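Hand-held gripper: pads slip on shiny wrappers
Posted by Itsuki Wada, 28/08/2020

I'm building a pair of hand-held parallel grippers at home to log grasps for a small arm. Fingers are printed, pads are cast silicone. Flat foil packets rotate out of the grip in too many trials. Softer pads, or more closing force?

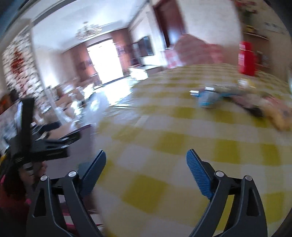

Pad geometry is the ribbed version from the Dillby files, unmodified. The ridges are fine and parallel, and I have no smooth set to compare. Linkage pins are steel, 2 per side.

Haruna Hirano
Leave the force alone. Grip packets across the crumpled middle, where the film has folds to catch on.
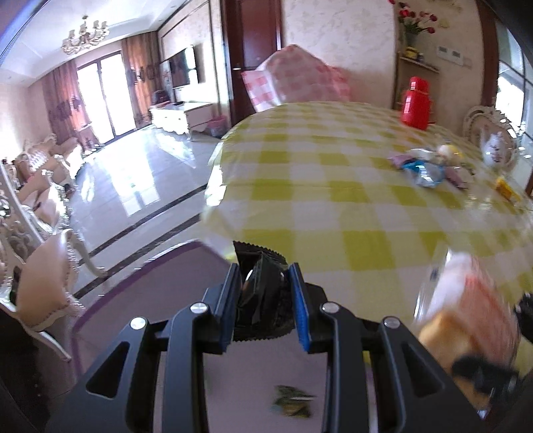
Seal position matters more than durometer. On a packet with serrated ends like the black one, keep the pads off the seals — they are stiff and flat, and the film shears there first. Wipe the silicone with alcohol every 200 grasps.

Yasuo Nomura
Mine slipped too. New pads in November, fine after that. Don't remember which ones.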